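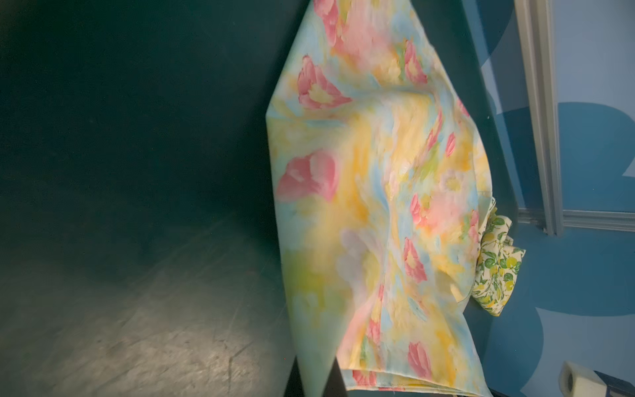

Reviewed by Hiu-tung Hsiao | Home & Laundry | Updated September

Orkimeck Handheld Steamer: six months in, and I still reach for it first

I have owned four irons and liked none of them, so I was ready to be let down by the Orkimeck. I wasn't! It lives on a hook by the back door now and gets used most mornings, usually while the coffee is brewing and I have one shoe on.

The tank holds 300 milliliters, enough for two shirts and a pair of linen pants with a bit left over. Heat-up is quick. There's a little click when it's ready (no beep, thank goodness) and the steam comes out in a steady push instead of spitting. My old Clusex used to dribble down the front of everything I wore to work, so I did the first week standing well back, out of habit.
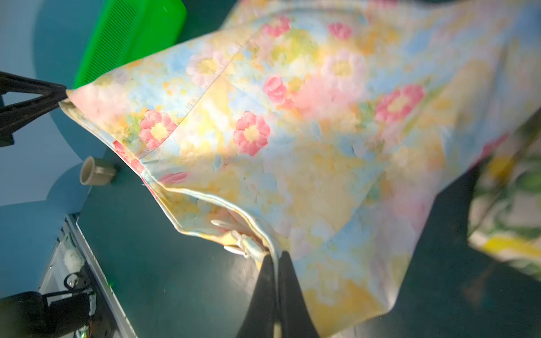 Cotton is where it really shines. Hang the piece up, pull the bottom hem tight with your free hand, and go slowly from the top. If you rush you'll get those faint ripples that only show once you're out in daylight. Linen takes two passes. Polyester blends fall smooth almost at once, and I've started doing curtains without taking them down, which saves me a whole afternoon.
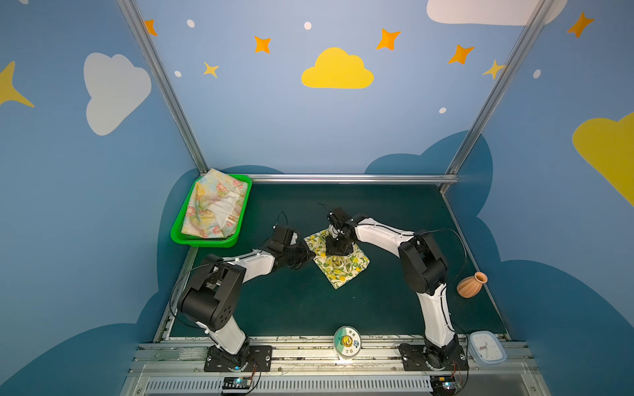 Pink roses on pastel, folded in the green basket.

Now the grumbles. The cord is too short for my bedroom, and the fill cap is stiff enough that I open it with a dish towel. It also won't give you a sharp crease. For pleats or a crisp collar, you still want a proper iron, and the Cala travel iron does that job better for less money.

Weight matters too. A full tank feels fine for one dress and pretty heavy by the third, so I fill it halfway when I'm working through a pile.
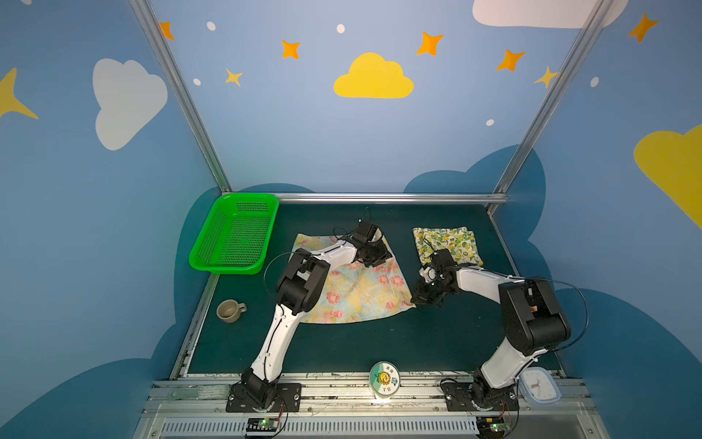

I did try the Chien model at my sister's place before writing this. It has a nicer handle and a longer cord, but the steam cuts out whenever you tip it forward, and I tip mine forward constantly. I gave it back after two blouses.

Would I buy the Orkimeck again? Yes, in a heartbeat, and I'd get the fabric brush with it this time. Mine came without one and I've been using a lint roller.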